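**Vollska jewelry box, green, with lift-out tray**

I've had this little box since November and I still love opening it! I paid 24 for it after my sister-in-law Margit got one, and hers had me jealous for months.
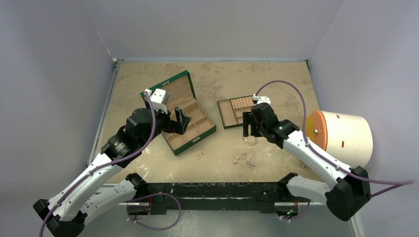
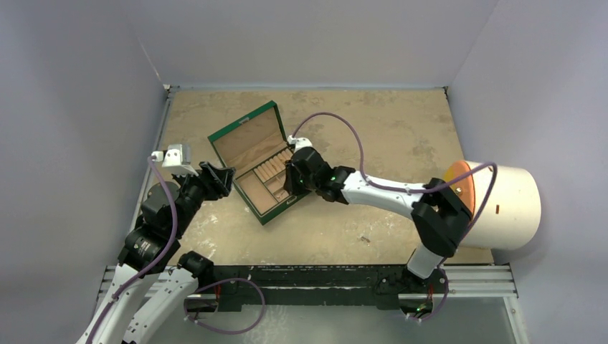

*The Vollska with its lid open, both times.*

The green is deep and dark, and then you lift the lid and it's all soft beige inside (so much easier to spot a stud earring than in my old black one). My rings go in the padded rolls, which grip thin bands and chunky ones equally well. The insert tray comes right out, so I carry it over to the mirror and pick what I want.

Two small gripes. The silver latch was stiff for the first week or so, and long necklaces need to be coiled up or they tangle. I hang my longest ones on a hook now.

Would I buy it again? Yes, and I'm getting the bigger one for Nelli's birthday.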